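Home Talks Notes Archive Contact

Search this site Enter keywords Go

Speaker notes: Who Still Picks Up? The office landline and the people selling its funeral

11 February 2023
Posted by the author

Start without the title slide. Ask for hands: who has a desk phone at work? Keep them up if it rang this week. Keep them up if the caller was somebody you wanted to hear from. Wait. Don't fill the silence.

Then say what the talk is. I was asked to speak on "the end of the landline," and I agreed before I had read the material that came with the invitation. Having read it, I'm less sure there's an end to talk about. There is certainly a sales campaign.

Slide 2. The claim. Read it off the screen slowly: "The desk phone is a dead asset." It comes from a brochure for a product called Gidero, which puts your office number on your laptop and your cell phone. Gidero may be perfectly good. I haven't used it long enough to say. But look at who is pronouncing the death. If a man who sells carpet tells you hardwood is finished, you'd at least check his shoes.

(Pause here. If they don't laugh, keep going, it isn't that funny.)

Slide 3. The number. The brochure says the company looked at 2,233 office extensions and that 1,945 of them were "inactive." Put both figures up and leave them up. Ask the room what inactive means. Let two or three people answer. They'll say never used, or unplugged, or nobody there.

Now show the footnote. Inactive means the extension made no outgoing calls in the month of November. Outgoing. A phone at a front counter that rings all day and never dials out is inactive by this count. So is the phone in the elevator. So is the one in the supply room that exists so that the person in the supply room can be told there's a delivery.

I wrote and asked for the incoming figures. I got a friendly reply and a link to book a demo.

Slide 4. What I did instead. Be modest about this part. I got permission to look at one building's phone records. The landlord is a firm called Fustley, which rents offices on four floors to small tenants: a tax preparer, a dental billing outfit, a couple of nonprofits, an importer of tile. There are 331 extensions on the system. It's one building and it proves nothing about yours. Say that twice, because somebody will quote it back at you in the Q&A as though you hadn't.

What I found was lopsided. A small group of phones did nearly all the work, and they were the phones you would expect: front desks, billing, the tax people. A great many did nothing in either direction. On that much the brochure is right, and I should say so plainly.

But the quiet phones cost the tenants very little. The rent on the lines is bundled. When I asked one office manager what she would save by dropping hers, she went through the bill with me and we couldn't find the line item. The replacement had a line item. It was per user, per month. 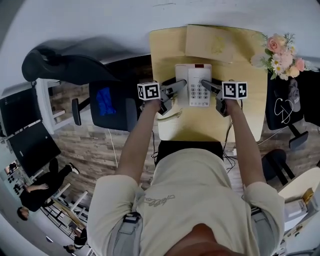
BERMÚDEZ, November – The second site, and the one I'd rather talk about. Leave the desk phone slide up for this whole section. White set, gray keys, red indicator at the top. Most people in the room will have sat next to something like it for years without once looking at it.

Bermúdez is a small town with one clinic, one high school and a county office that closes for lunch. The county office switched everything over to a package called Alter. The pitch was that residents could reach staff "wherever they are." Fair enough. What happened in the first weeks, as told to me by people on both sides of the counter, was that residents reached staff in their cars, in the grocery store, and at a funeral. Staff then learned to silence the app. After that residents couldn't reach them anywhere.

Be careful here. I am repeating what I was told. The county has its own account, in which the switch went smoothly and complaints were "within expectations." I asked what the expectations had been. They weren't written down.

The old phones are back on some of the desks. I don't want to make this a victory for anyone. The wiring is bad, the voicemail system still greets you with holiday hours, and one clerk told me she hates hers. But when it rings, everybody in the office knows the public is calling, and somebody gets up.

Slide 6. The other side. Don't skip this even if time is short.
– Hybrid staff do need their calls to follow them. A phone ringing in an empty office is no use to the caller.
– Old handsets break and parts get harder to find.
– Deaf and hard of hearing callers are often served better by text, and the landline crowd (me included) tends to forget it.
– Copper lines are being retired in many places whether I like it or not. A desk phone running over the internet is still a desk phone, but it dies when the router does.

Slide 7. Reliability. I used to have a strong section here on how landlines keep working in a power cut. I've taken most of it out. It was true of the old copper sets. It's true of hardly any phone bought for an office lately, and I had been repeating it for years without checking. Admit this. It buys some goodwill and it also happens to be the case.

Slide 8. Questions to ask before signing. Read these out, people write them down.
What counts as an inactive line, and over what period?
Are incoming calls in the figure?
What am I paying now for the lines you want to remove?
Who answers the main number at 900 calls a day, and who answers it when that person is out sick?
Can I get my numbers back if I leave?

The last one gets the vaguest answers. I have had "that's a great question" from three separate vendors.

Close. Go back to the hands. Ask the people whose phone rang this week who it was. Take as many answers as there's time for, then go to Q&A. Hand mic is on the left of the lectern and the switch sticks.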